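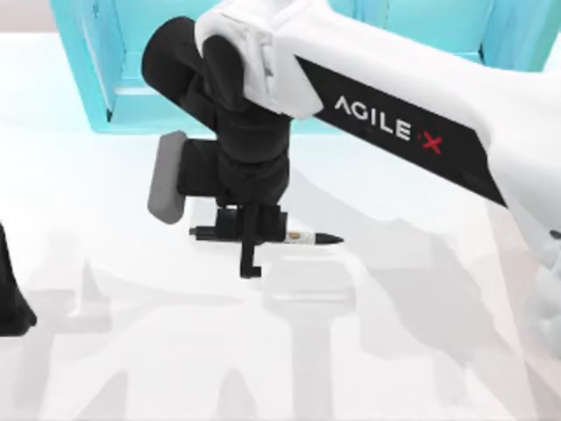
A robot arm holds a marker pen just above a white tabletop in a simulation of the pen-sorting task.

Prisness brings robot arms to its packing room, and the packers are helping to teach them

PINDHAM, December – Stationery supplier Prisness will start using robot arms for pen sorting at its Pindham site in the new year, after a trial planned together with the people who pack there now.

The first 2 stations will take over the job packers like least: picking up single markers, turning them the right way and putting them in trays. Every movement is tried in simulation before it reaches the packing room. Software firm Zamard builds the simulated table, and packers go over the runs with its engineers each afternoon at 3 p.m.

"I sorted pens for nine years before I moved to planning, and my wrists still remember it," said Daryna Kovalchuk, packing room lead at Prisness. "What I love about this is that our own people are in on it. They look at a run and say, no, you'd never pick it up there, the cap will catch. Then it gets changed, and we look again!"

Prisness makes up 217 different pen and marker sets, many of them in small batches for schools and offices. Packers will keep checking finished sets, handling special orders and deciding which trays go to the arms. Five of them have signed up to train as station operators, with paid training time and a higher hourly rate once they finish. No jobs will be cut as part of the project, and the length of shifts stays the same.

The stations will be put in by Antoniuk, a local installation company, over around 2 weeks. Hand sorting will carry on at the other benches during that time, and the old sorting bench by the loading door will be turned into a training table.

"People had plenty of questions at the start, and they were good ones," Kovalchuk said. "Who stops it? Who fixes it? Can I go back to my bench if I don't like it? Yes, you can – we put that in writing."

Prisness will hold an open evening at the Pindham site for families of staff once both stations are running.

About Prisness
Prisness packs and supplies pens, markers and desk goods for schools, offices and shops.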